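Drulari – Zwischenbericht an den Fördergeber
Teilvorhaben Hakport: Aufbau eines Demonstrationsdatensatzes für das Greifen und Umsetzen von Alltagsgegenständen
Berichtszeitraum bis einschließlich August

1. Kurzfassung für Eilige

Zugesagt waren 500 brauchbare Demonstrationen. Vorhanden sind 342, dazu eine stattliche Sammlung unbrauchbarer, die im Antrag leider nicht als Arbeitspaket vorgesehen war. Der Rückstand beträgt nach dem geltenden Zeitplan 42 Demonstrationen. Die Mittel reichen, das Personal ist vollzählig, und die Stimmung ist besser, als die Tabelle im Anhang vermuten lässt.

2. Was im Berichtszeitraum geschehen ist

Die ersten drei Wochen gingen für die Kalibrierung drauf. Im Antrag steht dafür eine halbe. Kamran Rizvi, der den Antrag geschrieben hat, bittet um Nachsicht mit seinem früheren Ich. Die Kopfkamera und die beiden Handgelenkkameras liefen mit Zeitstempeln, die sich gegenseitig nicht kannten, und ein Lernverfahren, das den Griff sieht, bevor die Hand zugreift, lernt daraus allerlei, nur keine Ursache und Wirkung. Seit dem Umstieg auf einen gemeinsamen Takt ist das Problem behoben. Die davor aufgenommenen 47 Episoden haben wir verworfen. Sie sind in den 342 nicht enthalten.

Danach lief die Aufnahme stetig. Chunhua Wei und Aslı Duman teilen sich die Teleoperation, jeweils in Blöcken von höchstens 40 Minuten. Längere Blöcke haben wir probiert. Gegen Ende werden die Bewegungen schneller und die Umwege kreativer, und beides findet sich später zuverlässig im Modell wieder. Aslıs Angewohnheit, vor jedem Griff kurz innezuhalten, beherrscht die Policy inzwischen tadellos. Das Greifen selbst folgt mit gewissem Abstand.

Die Aufgaben gliedern sich wie beantragt in drei Gruppen: Gegenstand vom Tisch in einen Behälter, Gegenstand aus einem Behälter auf den Tisch, Gegenstand von Behälter zu Behälter. Die ersten beiden Gruppen sind weit fortgeschritten. Die dritte ist diejenige, von der im Antrag steht, sie sei »unmittelbar ableitbar«. Siehe Abschnitt 4.

3. Aufbau und Material

Der Arbeitsplatz besteht aus dem weißen Tisch und den blauen Kunststoffkisten dahinter, gestapelt, damit sich die Greifhöhe ohne Umbau verändern lässt. Für Kisten haben wir uns entschieden, weil jedes Lager welche hat und weil der Posten »Regalsystem, modular« im Kostenplan nach der ersten Angebotsrunde verstarb. Die Gutachterin hatte seinerzeit angeregt, eine »realitätsnahe Umgebung« zu schaffen. Diese Auflage betrachten wir als erfüllt.

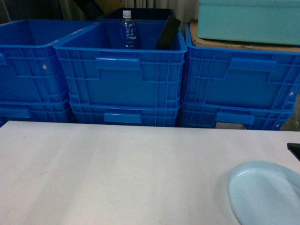 Defne Sarıgül

An den Kisten lässt sich gut ablesen, womit wir uns beschäftigen. Eine durchsichtige Wasserflasche mit weißem Schraubverschluss ist für einen Menschen ein banaler Gegenstand und für die Tiefenschätzung eine Zumutung. Vor einer blauen Wand nimmt sie die Farbe der Wand an, vor einer dunkelblauen die der dunkelblauen, und das Etikett, ebenfalls durchsichtig, hilft nur dort, wo gerade Schrift ist. Der Flasche verdanken wir den größten Einzelposten unserer Fehlversuche. Wir behalten sie trotzdem im Programm, denn eine Policy, die nur mit matten Würfeln umgehen kann, haben andere schon gebaut.

Flache schwarze Teile, die schräg an einer Kistenwand lehnen, sind das zweite Sorgenkind. Solange die Oberkante über den Rand ragt, ist der Griff machbar. Liegt das Teil flach am Boden, kommt der Greifer nicht darunter, und in der Teleoperation entstehen dann minutenlange Schabegeräusche, die wir dem Nachbarbüro inzwischen vorab ankündigen.

Der ovale hellblaue Teller auf dem Tisch gehört zur Gruppe der glänzenden Gegenstände. Seine Innenfläche spiegelt je nach Uhrzeit verschieden. Ab 15 Uhr wird deshalb ohne Teller aufgenommen, eine Regel, die im Protokoll etwas seltsam aussieht, sich aber bewährt hat.

4. Abweichungen vom Plan

a) Umsetzen von Behälter zu Behälter. Von den 342 Demonstrationen entfallen nur 42 auf diese Gruppe, geplant waren zum jetzigen Zeitpunkt 84. Der gesamte Rückstand steckt also hier. Ursache ist die Reichweite: Wer beim Anheben den Kistenrand streift, verschiebt die Kiste, und danach stimmt die Ausgangslage für alle folgenden Episoden nicht mehr. Wir fixieren die Stapel jetzt mit Spanngurten. Kosten: gering. Erkenntnisgewinn: im Nachhinein peinlich hoch.

b) Beschriftung. Zerrin Soylu hat die Annotation von Corkata auf Kamata umgestellt. Corkata kannte für misslungene Episoden nur die Kategorie »Sonstiges«, in der sich zuletzt mehr Daten befanden als in allen übrigen zusammen. Jetzt wird unterschieden zwischen abgerutscht, verfehlt, umgestoßen und vom Operator abgebrochen. Die Umstellung hat neun Arbeitstage gekostet und wird in der Auswertung vermutlich mehr einbringen als jede weitere Kamera.

c) Varianz. In den ersten 100 Demonstrationen stand fast jeder Gegenstand an derselben Stelle, nämlich dort, wo er sich am bequemsten greifen lässt. Das Modell hat sich diese Stelle gemerkt und greift seither auch dann hin, wenn dort nichts steht. Seitdem werden die Startpositionen ausgelost. Die Operatorinnen empfinden das Los als persönlich gegen sie gerichtet.

5. Erste Trainingsläufe

Mit dem Stand von Anfang August haben wir zwei Läufe gerechnet. Beim Ablegen in die mittlere Kiste verhält sich die Policy vernünftig, auch bei leicht verschobenem Ziel. Beim Herausnehmen hängt alles vom Gegenstand ab. Belastbare Erfolgsquoten berichten wir erst im nächsten Zwischenbericht, wenn der Testsatz eingefroren ist. Die derzeitigen Zahlen stammen von Gegenständen, die das Modell aus dem Training kennt, und so etwas möchten wir ungern in einer Fördermitteilung wiederfinden.

6. Nächste Schritte und Bitte an den Fördergeber

Bis zum nächsten Bericht werden die fehlenden 158 Demonstrationen aufgenommen, mit Vorrang für die dritte Aufgabengruppe. Kamran baut parallel den Testsatz auf, mit Gegenständen, die bis dahin weder Chunhua noch Aslı zu Gesicht bekommen.

Wir bitten um Zustimmung, die nicht verausgabten Mittel aus dem Posten Regalsystem in eine gleichmäßige Beleuchtung umzuwidmen. Das Formular liegt bei, in der alten Fassung, da die neue sich nicht speichern lässt. Für Rückfragen bin ich vormittags erreichbar, außerhalb der Aufnahmeblöcke auch telefonisch.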